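Idholm toy swap, the paper bag corner

Quick page, more when I get a minute. Ginette Masson's idea for the kids' table: big paper bag, edges rolled down and taped, small soft things inside to rummage for. Tape is black becuase that's what was in the drawer. Bag goes on a tray, easier to carry.

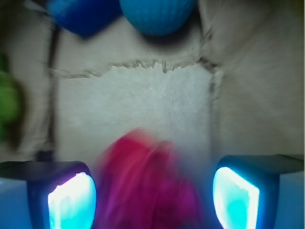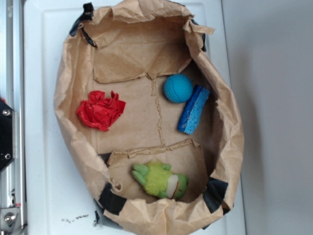 Red cloth up close, then the whole bag with the ball, sponge and little green guy.

Rest of the February pics to come. Got 20 or so still to sort thru. Spare bags to Rosine Jacquet pls, large ones only.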